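Dear Marion,

Thank you again for your patience since April. The Arkham coupe is coming along nicely, and I do wish you could hear the engine!
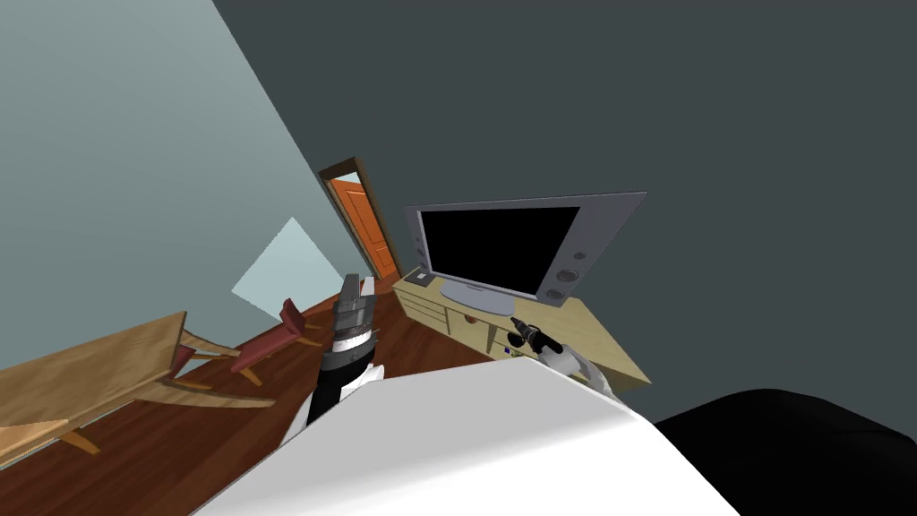
Picture: Greer Hepburn

Baltasar rebuilt the gearbox over the summer (he would not be hurried, bless him), and the new clutch went in last week. We have spent $833 of the $2,000 so far, mostly on gaskets and brake lines.
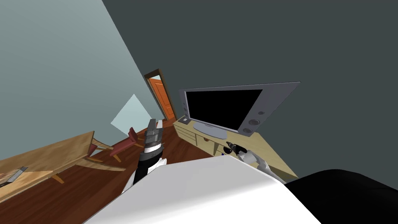 The front fenders are still at Dalgleish for paint, and Dougal expects them back in six weeks. After that it's only the trim and the seats.

Warmly,
Euan Carnegie
23 August 2020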